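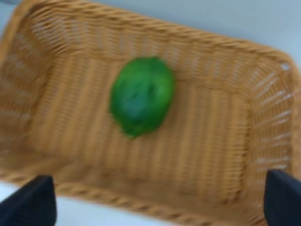 Wrist camera notes, February

The arm has been bolted to the bench at the Gindside workshop for long enough now that people have stopped asking what it's for. It has five joints plus the gripper, a printed forearm, and a control board I would choose differently if I were starting again. Most of this month went into the wrist camera, so this post is mostly about that.

The old arrangement was an overhead camera on a length of aluminium extrusion clamped to the shelf. It worked until anyone used the drill press, which shares the shelf. Calibration would drift by a few millimetres over an evening and the arm would close neatly on air. Ermanno Rizzi suggested moving the shelf. I moved the camera.

Mounting

The first bracket put the lens directly behind the gripper, looking straight down between the fingers. The view was well centred and almost useless, as the palm plate covered most of what I wanted to see. The second bracket sits the camera back and tilts it forward, so both fingers come into the bottom corners of the picture when they're open. I find that worth the lost pixels. If a finger shows up somewhere else, the bracket has slipped, and a short check at start-up compares the two corners against a stored reference and refuses to run if they don't match.

The cable is still the weak point. It runs down the outside of the forearm through printed clips, with a service loop at the elbow. I have broken two cables at the connector so far, both times by homing the arm from a position I should have jogged it out of by hand. There is now a soft limit on wrist rotation and a line in the start-up script that asks whether the loop is free. I answer yes without looking, like everybody does.

Blur

My target object is a lime in a wicker basket. The lime is easy: one saturated green thing on tan, and a hue threshold finds it without any trouble. The basket is harder. When the wrist moves, the strands double up and streak, and the texture that my rim finder depends on turns to mush. The far rim usually survives, being a thick braid with a lot of contrast along it. The floor of the basket does not.

I had the camera on automatic exposure, which was lazy. Under the workshop lights it was choosing long exposures and smearing anything that moved faster than a crawl. Three changes helped, in order of how much:

Fixed exposure at 1/400 of a second, with the gain turned up to suit. Noisier, but noise averages out over a patch and smear doesn't.

A second LED panel beside the bench, with a sheet of drafting film over it. Without the film I got bright spots on the peel that split the lime into two blobs.

A pause at the end of the approach before the final measurement. Morena Pagano argued for this from the start and I resisted, on the grounds that a pause is an admission of defeat. It costs a fraction of a second. It stays.

The frames taken on the move are still used for steering. They only have to say which way the lime is, and a fuzzy outline gives a perfectly good centroid. Size and long axis come from the stationary frame, where the edges can be trusted.

The basket wall

A lime in the middle of the floor is the simple case. One against the side wall is a collision problem, and open weave is unkind to a fingertip. The corner of a pad can hook a strand on the way up, and then you are lifting a basket.

I spent two evenings on a proper model of the inside of the basket, fitting a plane to each wall. It was accurate and slow, and it fell over whenever the light coming through the gaps in the weave was brighter than the strands. I've replaced it with something cruder. The code finds the rim, shrinks that outline inward by a fixed margin, and won't put a fingertip outside the result. If the lime is too close to the wall for both fingers to fit, the wrist rotates to line up the opening with the wall and tries again. If that fails, it stops and beeps.

Oskari Nieminen wants it to nudge the lime toward the centre instead. He is probably right. A lime is oval enough to roll somewhere unhelpful, though, and I'd like to log more plain grasps before adding pushes.

Servo current

The gripper servo reports its load, badly, on a scale that doesn't correspond to any unit I recognise. At rest it wanders. Closed hard on a steel bolt it tops out at over 900. I've set the fruit limit well below that and filter the reading over several samples, which slows the close slightly but stops the fingers backing off at random.

Fingertip pads are on their third material. The rest of that sheet is in the drawer marked Umura if anyone at the workshop wants an offcut. Please leave me enough for a spare pair.

Still to do

Move the camera cable inside the forearm. This means reprinting the forearm, which is a long job and ties up the good printer, so I'll book it overnight.

Write the calibration values to a file with a version in it. At present they live in a script, with the old ones commented out above the new ones — four generations of them at last look.

Try a lemon. The hue threshold will need work, as yellow sits much closer to the wicker than green does.

Liliana Bianchini has asked for the bracket files. They're in the shared folder under wrist_mount, and the one to print is the tilted version. Use the M2.5 holes; the M3 ones are a mistake I haven't removed yet.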